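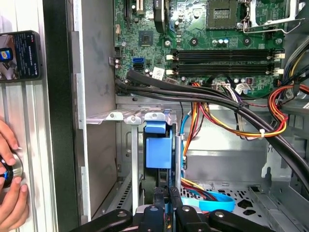
Posted 03/05/2023 by Daryna Lysenko, Zelico workshop
Filed under: Paid sessions, bench work

Looking for people to take desktop PCs apart and put them back together. Paid, short sessions, runs through June. Read the whole thing before you write please, half the emails I get ask stuff that's already in here.

What it is: you come to the Zelico shop on Droltivine Street, sit at a bench, get an old tower and a task card. Memory out, memory in. Swap a drive. Unplug the power leads and plug them back where they go. Then we hand you the next card. We're writing a repair handbook for beginners and need to see where regular people get stuck, so slow is fine. Wrong is fine too, just say so out loud.

A session is three hours with a break. Pay is $49 per session, paid same day. We have 300 slots to fill and almost half are gone. You can do up to four, not back to back.

Who we want:
18 or over
OK standing or sitting at a bench for a while
Steady hands, decent close-up eyesight (glasses fine)
Any level of experience – never opened a computer is great, we're short on those
Comfortable with your hands being on video, no faces

If you fix computers for a living, put that in the email. We only have a few spots for pros and Larysa Horobets is handling those seperately.

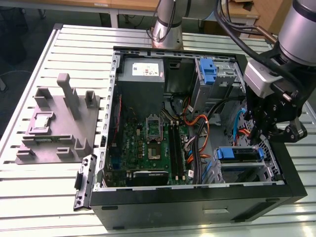

The machines are old office towers, nothing fancy and nothing you need to worry about breaking. They're not all the same inside so don't study up on one model. Some cards are memory work, two long slots side by side with tan latches on the ends, and you have to find those with a thick black cable arcing past them. Drives are easier, look for the blue plastic. The CPU cards come last and we go thru the socket with you first – the pins bend if you so much as sneeze.

Bring: closed shoes, hair tied back if it's long, a photo ID. Leave rings and bracelets at home. Screwdrivers and wrist straps are here. Coffee too, kept well away from the benches.

Getting here: side door, buzzer says Tymoshchuk. Street parking is bad after nine. Step at the entrance, tell us if thats a problem and we'll put the ramp out.

To sign up, email the shop with "bench 2364" in the subject line, your first name, mornings or afternoons, and one line on what you've done with computers before. No resume. I answer within a couple days.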